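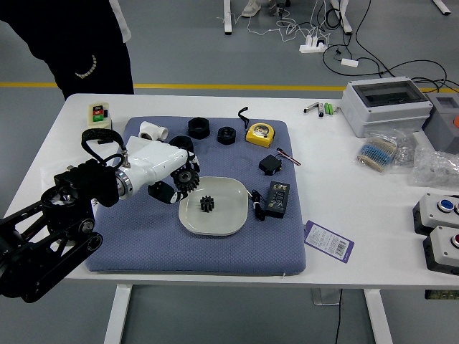 Ingrid Rosenthal wrote to ask why her bike feels so easy to pedal in one gear and so terribly hard in another, when it is the very same bike with the very same Ingrid sitting on it. What a good thing to wonder about! I started writing her a short reply, and it got longer and longer, and now it's a whole page, so I hope you'll all read it along with her.

What is a gear, anyway?

A gear is a wheel with teeth. They don't bite, of course. They are little bumps all around the edge, with gaps between them, and when you put two gears side by side, the teeth of one fit into the gaps of the other. Turn the first gear and its teeth push on the teeth of its neighbor, and the neighbor has to turn too, whether it likes it or not.

Two plain smooth wheels would do this a bit if you pressed them together hard, but they'd slip as soon as the work got heavy. (Try it with two jar lids on a table. Then try stopping one of them with your finger while you turn the other.) Teeth can't slip past each other like that, so the push goes from one wheel to the next.

There's something funny about two gears that touch. They always go opposite ways! If the first one turns the way clock hands go, the second turns backward. If you want the last gear to go the same way as the first, you put another one in between.

Big ones and little ones

Now we come to the part that helps with Ingrid's question. Imagine a small gear with 12 teeth, and next to it a big gear with 3 times as many. Every time a tooth on the small gear moves along, it pushes one tooth on the big gear. By the time the small gear has gone all the way around once, the big gear has only made it a third of the way. The small one has to go around 3 times to bring the big one home.

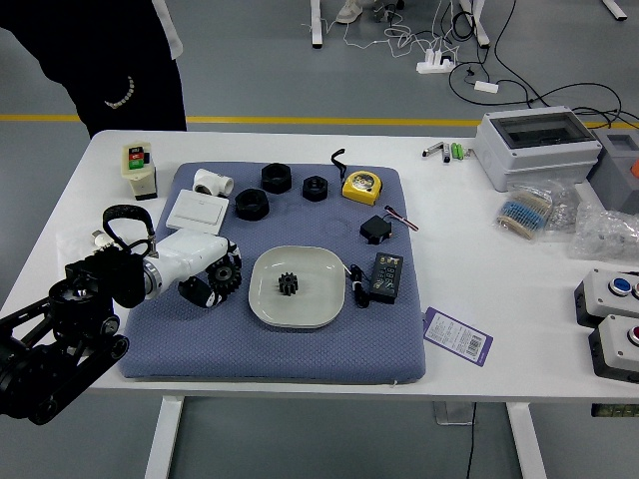 So the big gear turns slowly, but it turns with a lot more strength. If you do it the other way, and use the big gear to turn the small one, the small one whizzes around very fast, only now it isn't so strong. You get speed or you get strength, and when you take more of one you have to give up some of the other. There is no way to cheat, though people have been trying for a very long time.

Back to the bike

On a bike the toothed wheels don't touch each other. They're called sprockets, and a chain runs between them, which means they both turn the same way (and a good thing too, or you'd pedal forward and roll backward). When you shift to the biggest sprocket at the back, your feet go around a lot and the wheel goes around only a little, and the hill feels easy. Shift to the smallest one and each push of the pedals sends you much farther along the road, but oh, your poor legs.

Other places to look

My favorite gears are in the tower clock at Indholm, which weighs over 2152 pounds with its bells. The long hand has to go around 12 times while the short hand goes around just once, and gears between them do all that careful slowing down. I could watch it for an hour, and one cold afternoon in February I did!

At home you might find gears in a hand-cranked egg beater, a salad spinner, or a wind-up toy. Ask a grown-up before you open anything, and keep your fingers away from the teeth while they're moving, since they can pinch badly.

And Ingrid, next time you come to the bottom of a hill, shift before you start climbing. The chain moves over much more happily when you aren't pushing hard.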